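I've been making the Korkwood table mat in my shed at Gillies for long enough now that I can tell you what it's good at and what it's hopeless at, so this page is going to do both!

**Korkwood Table Mat, large**

It's a thick cork mat with a waxed cotton backing, made for people who do messy things at the table they also eat at. Mine gets used for potting up seedlings, shelling peas, glue, homework and the odd bike part. It rolls up when you're finished and lives behind a door or on top of the fridge.

The cork comes in from Dirkon as sheets, and I cut and edge each one by hand (I do mean by hand, my thumbs will vouch for me). The colour varies a bit from sheet to sheet. If you want two that match, put a note on your order and I'll pick them out of the same bundle.
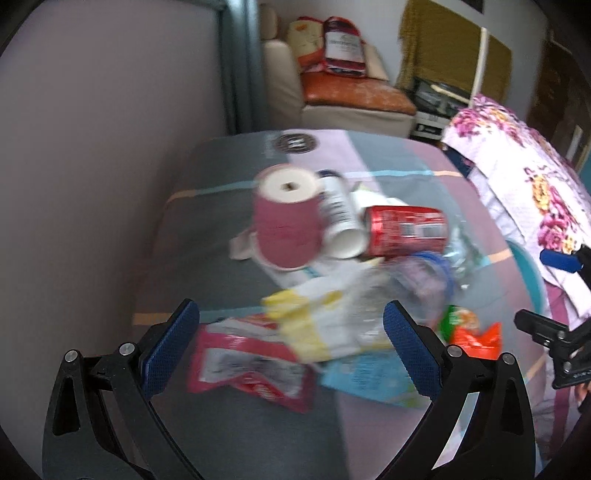
Sizing is the thing I get asked about most. The large is 50 cm deep and fits nicely in front of one person sitting down, with elbow room. If you've got a long kitchen table and a couple of kids going at once, get two and butt them together. I tried making one enormous mat last winter and it was a pig to roll, so I've dropped it from the range.

**What you get**

- One large mat, rolled, with a cotton tie
- A small tin of Grinden wax for the backing
- A card with the care notes, in case you lose this page

**Looking after it**

Shake it outside, then wipe it with a damp cloth and a drop of dish soap. Don't soak it and please don't put it in the dishwasher (someone did, and sent me photos). Let it dry flat. The backing likes a rub of wax every few months, more often if you're scrubbing it a lot. Hot pans will mark it. I've got a lovely brown ring on mine from a casserole and I've stopped minding. 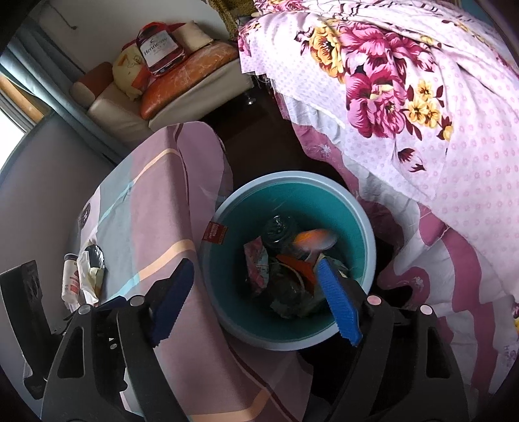 Packaging took me ages to sort out. The first lot went out in plastic sleeves and I got a very fair email from Solange Morin, who'd bought a mat for her pottery class and didn't want the wrapping. I'd been feeling the same way every time I emptied the bin at home. Clear plastic containers and crumpled wrappers are most of what ends up in a bin like that teal one, and I didn't fancy adding my sleeves to the heap. So now the mat is rolled in brown paper with the cotton tie around it, and the paper is good for lighting the fire or lining a drawer.

**Orders and waiting times**

I make these in batches of 23, which is how many I get from one delivery of cork. When a batch is gone there's a bit of a wait, and December is always the worst for it, so get in early if it's for a present. You can pick up from the shed any morning before noon. Give me a shout first so I can turn the saw off and hear you knock.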